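Dwynwen Jenkins had been told the box would come on a Sunday, and she had not believed it, because in her experience nothing that mattered ever came on a Sunday except relatives. But there it was a little after four in the afternoon, carried up the stairs under Dilwyn Beddoe's arm like a loaf of bread, and he was puffing so hard from the climb that she made him stand in the doorway until he could say good afternoon properly.

"Where do you want it?" he asked, when he could.

"On the white table," she said. "At the back, by the bricks. That's where he always had it."

The "he" was her uncle Esau, who had rented the long upstairs room on Jarman Street for most of his working life and all of his retired one, and who had left it to nobody in particular, so that it fell to Dwynwen, who had the key, to decide what became of it. She had been coming up in the evenings for weeks now. She would climb the stairs with a great many intentions and a roll of trash bags, and then she would sit down in the black office chair, and look at the wall, and an hour later she would go home again with the roll of bags exactly as thick as it had been.

It was the wall that did it. Esau had loved that wall. When he first took the room it had been plastered from end to end, and he had chipped it back himself, brick by brick, through one whole cold March with a scarf around his mouth. He used to say that every brick had been somebody's Tuesday. Some were orange and some were brown and some were so dark a red you would think they had been scorched, and off toward the right-hand side there were stains like old soot that he would never let anyone scrub.
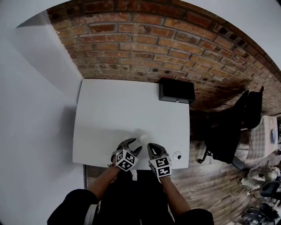

*Vol. 2, No. 47*

Dilwyn put the box down in the back corner of the table and squared it up with the edge of his hand, fussily, the way a man does who has been a clerk. It was a plain black thing with a little metal catch on the front. He had kept it at his own house since the winter, at Esau's request, and he had dusted it every week and never once tried the lid, and he told Dwynwen so twice, in case she had missed it the first time.

"I'm sure you didn't," said Dwynwen.

"I was tempted. I'll own up to that. There was one night I had it on my knees."

"And what did you do?"

"I went and washed the car," said Dilwyn.

She laughed, which she had not done in that room for some time, and she thought it sounded rather well against the bricks. Then she put the kettle on, since there was no sense in opening anything before tea, and Dilwyn took off his coat and folded it and looked for somewhere to hang it, and finally gave up and kept it over his arm.

They had worked together, the two old men, at a firm called Elten that made parts for weighing scales. Dilwyn had kept the books and Esau had done the adjusting, and they had eaten their sandwiches on the same bench for so many years that when Elten closed its doors they went on eating sandwiches together out of habit, only now they did it up here. They talked about football and the price of fish. And every week, when the crusts were gone, they played the game.

Dwynwen had known about the game since she was small. She had never been allowed to play it, on the grounds that she would be good at it, and then where would they be? You needed a table and a cup and something small to go under or into or alongside the cup, and you needed a steady hand. The rest of the rules lived in Esau's head. They had changed a good deal over the years, always, Dilwyn maintained, in Esau's favor.

"He called it Zilar," said Dilwyn, holding his mug close to his chest. "Did you know that? I asked him once what it meant and he said it was the name of the man who invented it. I went to the library. I looked in every book they had on games, and a fair few they had on other subjects. There was no Zilar."

"He made it up."

"Of course he made it up. He made up the man as well. He used to tell me how Zilar had lost an ear in a quarrel over the scoring. He'd tell it with a perfectly straight face and his mouth full of cheese."

The light was going a bit by then, and it came in low and softened everything, the plank floor with all its browns and the white wall on the left where Esau had finally run out of patience and left the paint alone. Dwynwen found she didn't mind the quiet. She had thought that having somebody else in the room would make it worse, and here was Dilwyn slurping his tea, and it was better.

"He owed me, you know," Dilwyn said after a while. "Or I owed him. We could never agree. We kept a running tally from the beginning, and the last time I saw him he said it stood at 50 to me."

"Well, that's generous of him."

"It was nothing of the kind. I had it at 50 to me and 47 to him. He had it at 50 to me and more than that to himself, only he wouldn't say how much more. He said it was written down and that I'd find out." Dilwyn nodded toward the table without quite looking at it. "I have a feeling I'm about to."

So that was why he had been puffing on the stairs. Dwynwen looked at him over her mug, this neat, round-shouldered man who had dusted a box all winter, and saw that he was nervous. He was as nervous as a boy with a report card. She thought of the night he had gone out and washed the car in the dark, and she felt a great rush of fondness for him, the kind you can't do anything sensible about.

"You don't have to find out today," she said.

"I'm almost eighty, Dwynwen. I can't be putting things off."

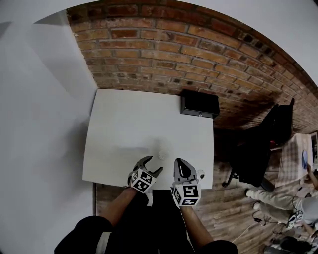
"Then let's play first," said Dwynwen.

He stared at her.

"One game. You teach me. I've waited since I was six years old and I think it's a disgrace that I had to wait so long. If I win it's a point to Esau, because I'm family and I'm standing in for him. If you win it's a point to you. And then we'll open the box, and whatever it says in there, you'll have had one more game first."

Dilwyn considered this. He was not a man to be hurried through a considering, and he walked over to the other table, the one with the checked cloth, and put his coat down on the end of it, and smoothed the coat, and walked back. Then he began to roll up his sleeves.

"You stand here," he said. "No, closer in. Right up to the edge. He'd never have it that you could play sitting down, he said it was bad for the character. Now, the cup goes in the middle, and you're not to touch it until I've said the words."

"What are the words?"

"'Mind Zilar's ear,'" said Dilwyn with dignity, and his own ears went pink.

It was a ridiculous game. It was the most ridiculous game she had ever come across, and it was so much harder than it looked! You had to bring both hands in together, slow as treacle, and if the cup so much as clicked against the table you were out, and if you breathed on it you were out, and there was a long and bitter clause about elbows that Dilwyn recited with his eyes closed. She lost the first try on an elbow. She lost the second by laughing. The third time she held her breath and thought about Esau in his scarf, tapping away at the plaster with his little hammer, one brick and then the next, no hurry at all, and her hands went as still as anything.

"Well, I'll be," said Dilwyn softly.

"Is that a point?"

"That's a point." He took a handkerchief out of his pocket and did something quick with it around the eyes. "That's 48 to him, by my count. He said you'd be good at it. He always said so."

They did open the box then. Dwynwen worked the catch and Dilwyn stood well back with his hands behind him. There was a good deal of string in it, and a cork, and a pair of spectacles with one arm, and underneath was a small school notebook with its cover gone soft. Every page was ruled in pencil into two columns, a D and an E, and the little strokes went marching down both sides, year upon year, in Esau's careful adjuster's hand. Dilwyn put on the one-armed spectacles, because his own were in his coat, and held them to his face and turned to the last page, and read it for a long time.

"What does it say?" Dwynwen asked.

He passed it over to her. There were the columns, and there at the foot of each was a total. Under D it said 50. Under E it said 47, with a ring drawn around it, and next to the ring, very small, was written: *Don't tell him.*

Dilwyn sat down in the office chair, which rolled back a little way under him as it always had, and he laughed until he had to hold on to the edge of the table. Dwynwen found a pencil in the bottom of the box, among the string, and she put one more stroke in her uncle's column. Then she went to see if there was any more tea in the pot.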